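Robot Teaching by Hand and by Remote: Course Handout for Week 4

Welcome back, everybody, and thank you for sticking with me through the arm geometry last week, which I know was a long slog for a room that warm. From here on we get to do the part most of you signed up for. We are going to show a robot how to do something, and then look hard at what we showed it. Our running task for the next few sessions is putting bags of pasta on a shelf, and I promise it is more interesting than it sounds.
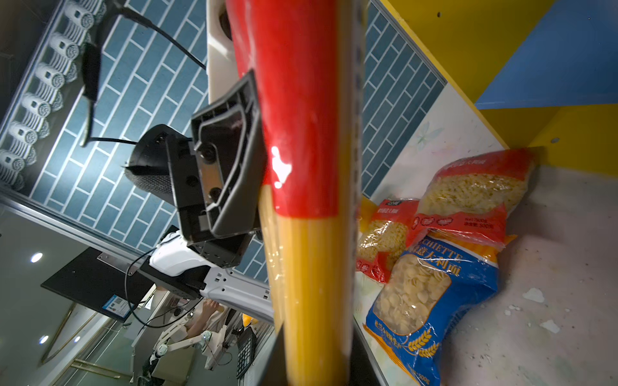
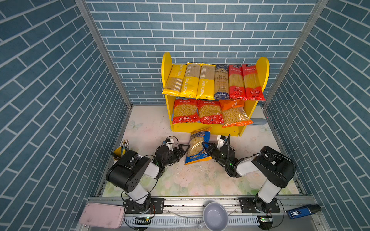 The pasta shelf station, once from the wrist and once from the fixed camera.

Let me start with the word "demonstration," as we will be using it constantly. A demonstration is one complete run of the task done by a person through the robot, with everything recorded along the way: the joint angles, the gripper opening, and the pictures from each camera. The robot doesn't get a written explanation of what a shelf is for. It gets the record of what the arms did and what the cameras saw while they did it, and later on we ask a learning program to find the connection between the two. So whatever you do during a run goes into the lesson, including the little pause while you scratch your nose.

There are two ways we can give a demonstration in this course.

Teaching by hand. You take hold of the arm itself and move it through the motion while the motors go slack and only hold up the arm's own weight. People usually love this the first time they try it. You feel the stiffness in the joints, you feel when the gripper bumps the shelf, and you need almost no practice. The trouble is that your own hands and sleeves end up in the camera pictures, and they won't be there later when the robot works alone. With two arms it gets awkward too, unless you have unusually long reach and a patient lab partner. We will use this method for single-arm warm-ups only.

Teaching by remote control. You move a pair of smaller leader arms at the desk, and the big arms copy you. Your hands stay out of the way, both arms can be used together, and the recordings look like what the robot will see later on. The price is that you lose most of your sense of touch. You will squeeze too hard at first. Everyone does, and I have swept up enough macaroni over the years to say so with some confidence. (The dustpan hangs inside the cabinet door. Please put it back there.)

Now, why pasta? I get asked this every February. A wooden block keeps its shape wherever you grab it, and a bag of shells does nothing of the kind. It sags, the contents slide to one end, and the top corner flops over just when you need it to stand up. Long spaghetti is closer to a stick, but a slippery stick that likes to turn in the fingers. Clear packaging also catches the ceiling lights, and a bright patch of glare can hide the very edge you were hoping to line up with. All of that makes for a good teaching task, and the groceries cost less than one replacement finger for a gripper.

A word about the two kinds of camera view, then, before you sit down at the leader arms. A fixed camera gives you the layout: where the shelf is, which spots are taken, where both arms are in relation to each other. A wrist camera travels with the hand, so it is wonderful for the last little bit before contact and rather bewildering for everything else. The whole room swings around when the wrist turns. Keep your eyes on the fixed view while you are traveling, and switch to the wrist view when you are close to the bag or close to the shelf. If you feel a bit seasick, stop and look at the wall for a minute. It passes.

How a session goes

Each pair gets 18 minutes at the station, and in that time I would like you to record 15 demonstrations. Don't panic if that sounds like a lot. A clean run is short once you find your rhythm, and the first few will be the slow ones.

1. Open the Zekden recorder and check that every camera is live. Type your pair name the same way every time, please.
2. Bring both arms to the rest position before pressing start.
3. Approach the bag slowly, close the gripper until it holds, and lift.
4. If the bag is floppy, bring in the second arm and support it from the other side.
5. Set it down on the shelf, open fully, and back straight out before you turn the wrist.
6. Return to rest and press stop.
7. Mark the run as good, recovered, or failed.

About that last step. A "recovered" run is one where something went a little wrong and you fixed it, perhaps by regripping a bag that had started to slip. Please keep those! They are some of the most useful recordings we have, as a robot that has only ever seen perfect lifts has no idea what to do after a poor one. A "failed" run is one where the bag ended up somewhere it shouldn't be and you gave up. Keep those as well, but mark them properly so that they don't get mixed into training.

Move the bags a little between runs. Last year's group left theirs in the same spot for the whole afternoon, and the trained robot reached for that spot with great determination whether there was a bag in it or not. Change the angle, trade one kind of pasta for another, and let your partner choose the next bag so that you don't fall into habits.

The shared set stands at 395 demonstrations, counting the ones sent over by our friends at the Joltville campus. Theirs were done with a different operator style (quick and a bit jerky, to my eye), and we will compare them with ours in Week 6. If you'd like a head start, pull up any of the Joltville runs and watch the gripper opening alongside the wrist video. See whether you can tell when the operator changed their mind.

Reading for next time is chapter 13 of the Skovley course pack, on two-arm coordination. The section on timing is dense, so read it with a cup of something nice and skip the proofs on your first pass. For the write-up, hand in one page per pair telling me which run you were happiest with, which one you would least like a robot to copy, and what your hands were doing differently in the two. Sketches are welcome, and so is messy handwriting within reason.

Station sign-up is on the sheet outside the Naidoo Lab. The early slots go first, and the 8 a.m. ones come with coffee if I remember to bring the pot.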